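wk 6 notes - light on surfaces (glossy vs matte), handout to go with the reading

Missed the first ten minutes? Start at section 2, section 1 is mostly recap.

## 1. Recap

- Diffuse = light goes in, bounces around, comes out every direction. Chalk, plaster, newsprint.
- Specular = mirror type. Angle in equals angle out.
- Most real stuff does both. Paint especially: pigment underneath is diffuse, clear binder on top is specular.
- Highlight on a non-metal takes the color of the LAMP, not the paint. People lost points on this last time. Metals tint it (gold, copper).

## 2. Why highlights move

Walk past a waxed car. Highlight comes with you. The dent doesn't. Reason: the highlight is an image of the lamp, and where you see it depends on where your eye is.

Lamp at 30 degrees from the vertical, flat floor, you catch the reflection at 30 degrees on the other side. Move your head, diferent patch of floor does the job.

Consequences:

- long tube lights give long reflections on a smooth floor, rough one smears them out
- slight waviness in the coating = broken edges, banding
- shiny floor looks shinier far away than at your feet (grazing angle, see Fresnel, section 4) 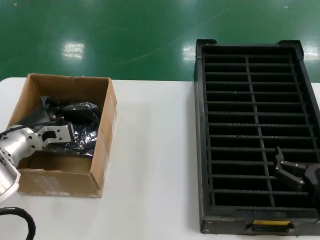
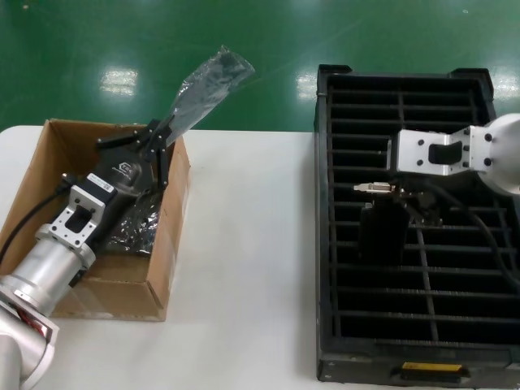

*Fig. 2, both views: glossy green epoxy floor with the overhead lights reflected in it, white tabletop in front.*

Try sketching the ray diagram for any one of the reflections. Eye, floor, lamp. Then the virtual lamp below the floor, same distance down as the real one is up. You need the virtual one for problem 10.

## 3. Gloss as a number

Glossmeter: shine a beam at a set angle, measure what comes off at the matching angle, compare with a black glass standard. Report in gloss units. Steeper geometry for high gloss, shallow for matte. ALWAYS write the angle next to the reading or it means nothing.

Lab set (four coated tiles, names on the back):

| Tile | Finish | Reading |
|---|---|---|
| Inusance | satin | 30 |
| Suvov | eggshell | 22 |
| Dalisay | flat | 2 |
| Etelov | low sheen | 10 |

All at the 60 setting. Don't compare with anything you took at 85. Wipe tiles with the dry cloth only, fingerprints wreck the flat one.

Haze is separate. Two tiles can read the same and look different, one has a milky halo around the lamp. Glossmeter won't tell you, your eye will.

## 4. Fresnel, short version

Straight down onto plastic or varnish: only a few percent reflected. Near grazing: nearly all of it. So a varnished table looks like wood from above and like a mirror from the far end of the room. Same with a lake.

No derivation on the test. Know the shape of the curve: flat for a long way, then shoots up near the end.

Polarization comes in here too. At Brewster's angle the reflection is fully polarized, hence sunglasses for fishing. We'll do it properly in November.

## 5. To do

- read the chapter on surface scattering, skip the box on metals
- problems 2 and 10, show the digram
- find one surface at home that's matte from above and shiny from the side. Bring a note of the lamp position
- lab report: table as above plus your own readings, angle stated

Tiles go back in the gray drawer, face up.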